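Reading time: 2 minutes

Packing Practice, Unit 5: Divided Cartons and Sheet Liners
Course notes – Lilla Magyar

5.1 Scope

This unit covers the packing of small plastic bottles into a divided carton on a protected work surface. Outer taping and labelling are dealt with in Unit 6. Students who missed the session on carton grades should read Colette Marty's notes first, as the terms are used here without definition.

5.2 Work surface

The bench is covered with a foam sheet before any goods are brought to it. The sheet protects the table top and stops bottles sliding when they are put down. Pencil marks and smudges on a used sheet are acceptable. Tears, grit and adhesive residue are not, and a sheet showing any of these is turned or replaced.

The carton stands to the left of the packing area with its flaps open. Leave enough of the sheet clear to lay a bottle down on its side without it touching the carton wall.

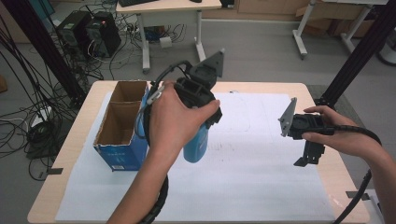
Fig. 1. Bottle held beside the open two-compartment carton.

5.3 Loading the compartments

A divider separates the contents and stiffens the carton against side loads. It does neither if it leans. Check that it is upright and seated on the base, then load as follows.

Check the cap for tightness before the bottle is lifted.
Lower the bottle into its compartment; do not drop it.
Load both compartments to the same height.
Press lightly on the divider. If it moves, add a foam strip on the slack side.

For the exercise, the gross weight limit is 900 g per carton. Weigh after the strips are fitted.

5.4 Marking out the sheet

Liners and strips are cut from white sheet. Draw the line first in thin pen, using a straight edge, and close one end with a short vertical tick so that the start of the measurement is not in doubt. Faint lines are preferred – heavy pressure dents the surface and the knife tends to follow the dent.

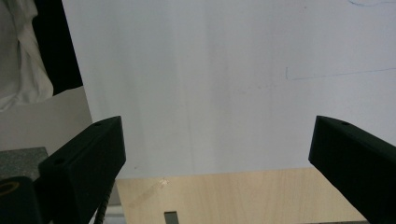
The strip for this exercise is 82 mm wide. Measure the width at both ends of the line and allow a difference of no more than 2 mm. Where an old line remains from earlier work, strike it through before cutting. Curved marks are used for corner relief only and should not meet the straight cut.

5.5 Submission

Hand in one packed carton and the completed weight sheet to Imre Bíró by noon on Saturday. Cartons are opened and inspected, so do not tape them.

Contact: Enikő Illés, Lenilley course office | © Lenilley | Back to top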